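Workshop tips: marking out and keeping a bench for a small robot arm

Page kept by Brodie McPhee. Last gone over in January, with corrections from Nuria Negussie.

Covering the bench

Flat cardboard is adequate as a working surface for light pick-and-place jobs. It is cheap, it does not mark the parts, and a finger driven down too far will dent it before anything dearer is damaged. Fix it at the edges and replace it when the surface lifts. Do not patch it under the gripper.

Marking the grid

Use one colour of tape for cell lines and keep that colour for nothing else. Measure every line from the same corner of the bench. Measuring from the last line laid carries each error forward. Press the tape down with a plastic scraper, particularly at crossings, where a raised end can catch a part.

Our first cell line is set 502 mm from the base plate and the far limit for loose parts is 752 mm. Write both figures on the sheet by the door. If the base is moved, both are void until measured again.

Cables

Leave enough slack at the wrist for full rotation, then check it by moving the arm slowly through its range by hand control. Mains leads stay off the work surface. Rule 13 of the bench sheet covers this and applies to visitors too.

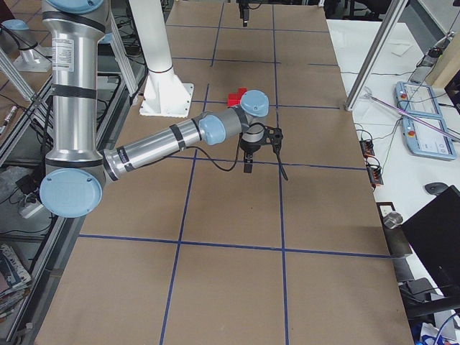
Slack should be checked again after any change of gripper, as brackets differ in where the lead comes out.

Stop buttons

Each arm has its own pendant. Keep it on the operator's side, screen up, with nothing laid over the stop button. Where two arms share a bench, label the pendants to match the bases. Test both stops before the first run of the day and enter the result in the log.

Wear

Aiman Wuisan inspects the gripper fingers every 1,000 cycles. Scored pads are changed as a pair. Old pads go in the scrap tin, not back in the drawer.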